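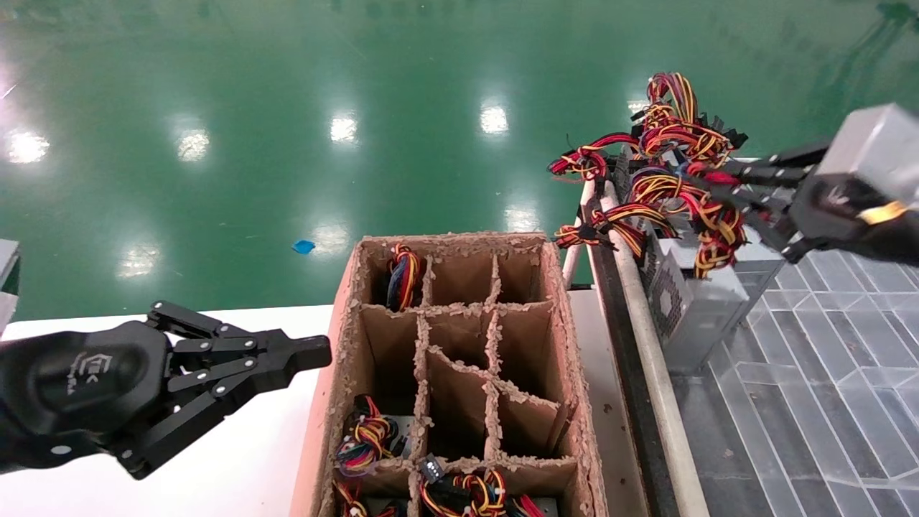 Nonavside opens trial bookings for its two-handed packing robot

Small factories and repair shops can now try out the Clendiver, a two-handed robot service from Nonavside that takes on one of the fiddliest jobs in the building: handling computer power supplies with all their wires attached.

Cables are tough for robots. They bend, snag and never sit the same way twice, and a divided cardboard box leaves little space for fingers. Clendiver goes at the job with a pair of black grippers whose jointed fingers can reach into a heap of red and yellow wiring, and it's a treat to watch!

The trial costs $779 and covers 20 hours of robot time, with setup and a training session for staff included. Nonavside says its team ran 409 practice sessions in July before opening the list.

"I used to dread the cable end of the line," said Trinidad Rivera, who runs packing at Yáñez, a parts supplier that signed up early. "Now I bring people over to see it."

Bookings opened in August 2023. Shops that handle fewer than 2000 units a month can apply too, and a version for loose fans and drives is planned next.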